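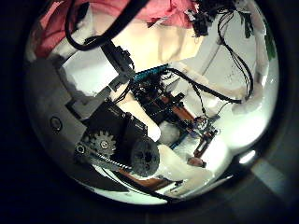
Figure 1. Black toothed belt with gear and pulley, grey plastic housing.

4.2 Effect of surface gloss and lamp position on colour judgement

The second part of the study dealt with the colour grading of dyed cloth in ordinary workrooms. Grading booths give repeatable results, but small finishing shops seldom own one, and most shade decisions in the Lernosen district are made at a table under ceiling lamps. The raters were asked to place each sample on a printed shade card and to give a confidence score from one to five.

A total of 3,124 judgements were collected from 30 raters. Light level at the table was set to 600 lux, measured at the centre with the meter flat on the surface. Raters waited 10 minutes in the room before the first sample so that their eyes could settle. Samples were taken from two dye ranges, Stirnico and Bevan, and were shown in random order. Each rater saw a number of samples twice without being told.

Agreement between the first and second grading of the same sample was good for dark blues, browns and greys. It was poor for light reds, pinks and oranges. In these groups a rater would often move one step on the card between viewings, nearly always towards the paler side when the cloth had been handled and was no longer flat. The shift was larger for Bevan samples, which have a smoother finish. Weight of cloth had no clear effect.

Folding was not controlled in the first run. Raters were free to lift, turn and bunch the cloth, as they would at work. A folded cloth presents many small faces to the lamp, each at a different angle, and the rater has to choose which of them to trust. Where a fold faces the lamp directly the reflected light is strong enough to hide the dye, and the eye reads a much weaker shade.

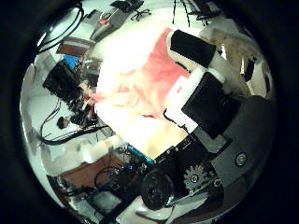
Figure 2. Crumpled cloth under strong light. Salmon pink in the upper and middle folds, cream and pale yellow lower down.

When asked afterwards, raters said that they used the darkest part of the sample as their guide. The scores do not support this. Graded shade followed the average lightness of the whole piece more closely than the lightness of its darkest fold, and the difference held for both dye ranges. Experienced raters did slightly better than new ones, although their confidence scores were also higher when they were wrong.

A second run used flat samples only. The cloth was smoothed by hand and left on the table, and the rater was not allowed to touch it. Repeat agreement rose in all colour groups, most of all in the light reds. 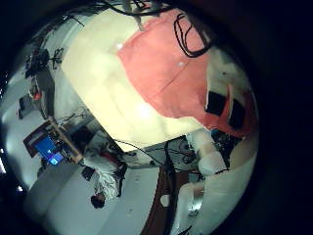

Table finish had a smaller effect than folding but could not be ignored. Matt grey boards are advised in the Navard handbook, yet varnished or coated tops are common in practice. A glossy top returns part of the lamp light to the rater, and the eye adjusts to it. A coloured top adds a further problem, as with salmon-red fabric on smooth pale yellow, where a bright white glare spot lies on the table and the cloth must be judged against both the yellow and the white. Raters who moved their heads to avoid a reflection gave more stable results than those who kept still. Covering the table with grey card removed most of the remaining spread.

The practical advice is therefore limited. Samples should be flat, the table should be covered, and the lamp should stand to one side of the rater. No correction factor is offered for folded cloth, as the size of the shift depends on how the folds happen to fall. The effect of daylight mixed with lamp light is treated in section 4.3.

Reader comments (3)

Mirela Holanda
Was the shade card itself matt? We had the same drift towards pale with our reds and part of it came from the card.

dyehouse_north
Useful section. We put grey card on our tables in December and the arguments over pinks have mostly stopped. Browns were never a problem.

T. R.
The text gives the lux value at the table centre only. What was it at the edges? Ours drops a lot and the raters all stand at one end.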